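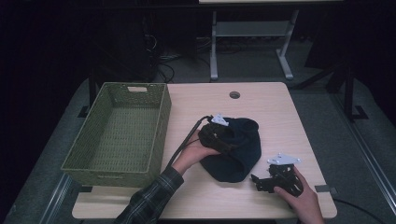

11th November | 2 min read | Print | E-mail

I have been meaning to write about my winter soup for ages, and with the wind coming up off the Cusen road this morning I finally put the big pot on. It's only leeks, potatoes and 200 grams of barley – more if you like it thick enough to stand a spoon in, which I do! We'll be eating it until April, I expect, with the seeded bread from Wamine and far too much butter.

12 shares | 4 comments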